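第7章 货架环境下的抓取与放置

前六章讨论的抓取问题都有一个共同前提：目标物体放在开阔的水平面上，机械臂可以从上方接近。货架不满足这个前提。层板限制了竖直方向的接近空间，相邻商品限制了手指张开的幅度，层板前沿的价签条又占去了手腕下方的一段高度。本章以课程项目Harasym为主线，说明在这种受限环境中如何组织感知、规划和执行三个环节，以及学生小组在调试时应当记录哪些数据。

读者应已掌握第3章的坐标变换、第4章的逆运动学和第6章的单目标抓取。没有做过第6章实验的读者，建议先补做其中的手眼标定部分，本章各节会直接使用标定结果，不再重复推导。 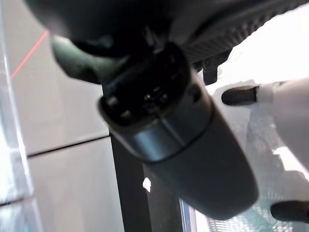
本章执笔：Jintana Limsakul、Marek Procházka
实验校核：Vichien Kaewsai
Gurnmont机器人学课程组

7.1 项目任务与场地约定

Harasym项目的任务表述很简短：机器人面对一组货架，按订单取下指定饮料，放入地面上的购物篮。订单以商品类别给出，不给出坐标。货架上同类商品可能有多件，取任意一件均算完成。商品的初始姿态不作保证，可能直立，可能倾斜，也可能横倒。

项目以小组为单位进行，持续七周。前两周用于标定和单件抓取，其后进入货架任务，最后一周只做测试和撰写报告，不允许再修改控制程序。这一限制来自以往的教训。Vichien Kaewsai批阅早期报告时发现，有的小组在测试中途更换了抓取参数，前后数据因此无法合并，成功率一栏也就失去了意义。

场地约定如下。货架坐标系记为S，原点取在中层层板前沿的左端，x轴沿前沿向右，y轴指向货架内部，z轴竖直向上。机器人基座坐标系记为B，手腕坐标系记为W，头部相机坐标系记为H，腕部相机坐标系记为C。本章所有位姿均用齐次变换矩阵表示，左上标为参考系，左下标为被描述的坐标系。基座在一次测试中保持不动，因此从B到S的变换只需在测试开始时求一次。

购物篮的位置由操作员摆放，允许每次略有不同。程序须在每次取货之前重新检测篮口，不得写入固定坐标。篮子带有提手，提手搭在篮沿的哪一侧会影响手的进入方向，这一点在7.5节处理。

7.2 两路相机的分工

货架任务使用头部相机和腕部相机。头部相机视野大，负责商品检测、层板定位和篮口定位；腕部相机视野小，负责接近末段的修正。两路图像不做像素级融合，只在位姿层面衔接：头部相机给出目标的粗略位姿，手腕移动到预抓取点后，由腕部相机给出修正量。

这样划分的理由在于误差来源不同。头部相机离货架较远，深度误差随距离增大，并且透明瓶身和光亮层板都会使深度图出现空洞。腕部相机离目标近，深度误差小，但它的视野有相当一部分被手本身占据，手指合拢的过程中遮挡还会继续加重。因此腕部相机的修正应在手指开始合拢之前完成，合拢之后的图像只用于事后检查。

实践中常见的错误是让腕部修正在合拢阶段继续运行。此时检测器看到的目标轮廓因遮挡而变窄，估计的中心随之向未被遮挡的一侧偏移，控制器便推动手腕去追赶一个并不存在的位移。在Ullow仿真环境中这一现象不明显，原因是仿真默认关闭了手指的渲染。凡在Ullow中调通、上机后出现瓶子被横向推动的小组，应首先检查这一设置。
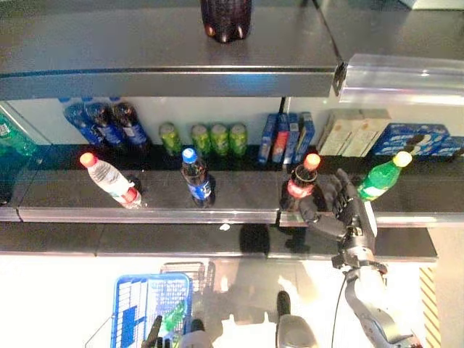

接近方向的选择取决于层间净高和相邻商品的间距。对于前排的瓶子，首选侧向接近：手从瓶身一侧进入，手指绕过瓶身上部或瓶颈，拇指在对侧闭合。侧向接近不要求层板上方有很大的净高，代价是需要在瓶子旁边留出一段空隙。空隙不足时，可改为从正前方略微向下接近，用两指夹持瓶颈，但这种方式对瓶颈高度的估计误差较为敏感。

对于后排商品，规划器首先要判断前排是否有物体挡在手臂的扫掠体积之内。若有，则应先取走前排的物体，或者换一个同类目标。Harasym的评分规则允许换目标，不允许把挡路的商品推到一边。推动在物理上可行，许多论文也研究过这种操作，然而它会改变后续所有目标的位姿，使得一次订单中的各次抓取不再独立，教学上不便评价。

7.3 层板与价签条的建模

货架在碰撞检测中用一组长方体表示：每层层板一个，背板一个，两端立柱各一个。价签条单独建模。它是透明件，深度相机常常穿过它直接返回层板前缘的距离，所以不能依赖实时点云，必须在静态模型中预先加入。课程提供的模型把价签条的高度放大了一些，作为安全余量。Kittipong Inthanon建议小组不要删去这段余量，即使它会使部分后排目标变得不可达。

侧面的透明隔板也按同样方式处理。隔板的反光还会在头部相机图像中形成亮带，检测器偶尔把亮带边缘当作瓶身轮廓。滤除方法有两种，一是在检测结果中剔除位于隔板投影区域内的候选框，二是要求候选框与层板平面相交。第二种方法更通用，本章后面的程序采用这一种。

层板平面的方程由头部相机点云拟合得到。拟合时应先剔除商品所占的点，再用随机采样一致性方法求平面参数。光亮层板会映出瓶子的倒影，倒影处的深度值有时落在层板以下。若不剔除这些点，拟合出的平面会偏低，手腕的目标高度也会跟着偏低，结果是手指末端擦碰层板。检查办法很直接：把拟合平面与静态模型中的层板平面相减，在层板四角各取一点，差值应处处为同一符号且量值接近。若一端偏高、一端偏低，多半是标定问题，应返回第3章的步骤重做。

7.4 非直立目标

直立的瓶子可以看作绕竖直轴旋转对称的物体，抓取位姿只需确定位置和一个接近角。瓶子倾斜或横倒之后，对称轴本身成为待估计量，问题由四个自由度增加到五个。绕瓶轴的转角仍然可以忽略，除非任务要求标签朝向。

对称轴的估计分两步。第一步在彩色图像中分割瓶身与瓶盖，由瓶盖中心和瓶底中心的连线得到图像平面内的轴向。第二步把落在瓶身掩膜内的有效深度点拟合为圆柱，得到空间轴向。两者应当相互校验：把空间轴向投影回图像，若与第一步的结果夹角过大，则放弃该目标，重新采集图像。透明瓶身上有效深度点很少，有时只有标签部分可用，此时圆柱拟合的半径应固定为该类商品的标称值，只估计轴线。

横倒的瓶子还有一个直立时没有的问题，即滚动。手指若先在一侧接触瓶身，瓶子会沿层板滚离，可能碰倒旁边的商品，也可能越过前沿。为此，合拢时应使各手指尽量同时接触，或者先把掌面贴近瓶身上方，再令手指从两侧下落。采用后一种方法，须核对上方层板的净高。
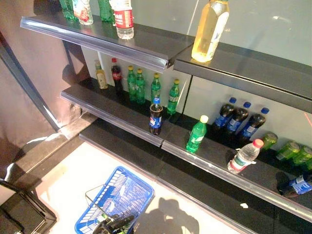
横倒的瓶子能否先扶正，再按直立目标抓取？

项目规则没有禁止扶正，但课程组不推荐这样做。扶正需要手指在瓶颈处保持抓握，同时让瓶底在层板上转动，对摩擦和力控的要求都高于直接抓取。瓶子横倒时占用的层板宽度通常大于直立时，扶正之前还要确认转动路径上没有其他商品。对于最终要放入篮中的目标，直接抓住瓶身中段取出即可，放置时也不要求直立。

7.5 放入购物篮

放置阶段的规划比抓取阶段宽松，难点集中在篮口的检测。篮壁有网孔，深度图在该处呈现破碎的边缘，直接提取轮廓得到的篮口往往不封闭。推荐的做法是只检测篮沿上的若干段直线，再用矩形模型拟合。提手若横在篮口上方，应作为一个细长障碍物加入碰撞模型。

释放高度不宜过大。手应降到篮沿以下，待手指末端与篮底或已有商品之间的距离小于预设阈值时再张开。腕部电缆在手臂下伸时会下垂，规划时应在前臂外侧预留包络，避免电缆挂住篮沿。张开之后先沿竖直方向退出，手指完全离开篮口再转动手腕。

另一只手臂在整个过程中保持在停放位姿，或者用于扶住篮子。选择后者的小组需要自行处理双臂之间的碰撞检测，Zirnero控制库只提供单臂的自碰撞检查，双臂情形要把对侧手臂作为动态障碍物每周期更新一次。

7.6 测试记录与失败分类

每个小组在测试周须完成30次取放，中间不得更换参数。记录表中每次取放占一行，内容包括目标类别、初始姿态、所在层与前后排、接近方向、腕部修正量以及结果。结果为失败时，须再填写失败阶段。阶段分为检测、规划、接近、合拢、搬运和释放，只填写最先出现异常的那一个。

Marek Procházka所带的小组在五月的测试中有19次成功。单看这个数字，难以判断应当改进哪个环节。该组的失败记录集中在接近阶段和合拢阶段，检测阶段很少。他们据此检查了腕部修正的终止条件，发现停止修正的时刻晚于手指开始合拢的时刻，与7.2节所述的情形一致。读者整理自己的记录时，也应先看失败阶段的分布，再看总成功率。

每次取放前后还须各保存一幅头部相机图像。前一幅用来核对初始姿态一栏，后一幅用来核对非目标商品有无移动。保存图像时，两臂应退到货架前沿以外，使前排商品不受遮挡。
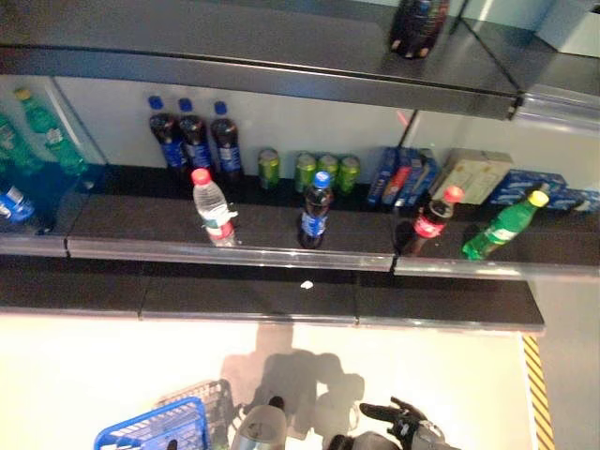 图7-4 头部视角下的货架与双手，右下方的多指手部分张开，处于前沿以外

图像须连同当时的关节角一起保存，文件名中写入取放序号。缺少关节角的图像无法还原相机位姿，不能用于核对。关节角应取图像曝光时刻的值，若控制周期与相机周期不同步，则按时间戳在相邻两个控制周期之间线性插值。

7.7 本章符号

S、B、W、H、C分别表示货架、基座、手腕、头部相机和腕部相机坐标系。瓶轴单位向量记为a，由瓶底指向瓶盖。层板平面的单位法向量记为n，指向上方。a与n的夹角称为倾角，直立时为零，横倒时为直角。预抓取点到目标中心的距离记为d，腕部修正量记为δ，在C系中表示。下一节从头部相机点云出发，推导层板平面的拟合公式，并给出B到S变换的求解步骤。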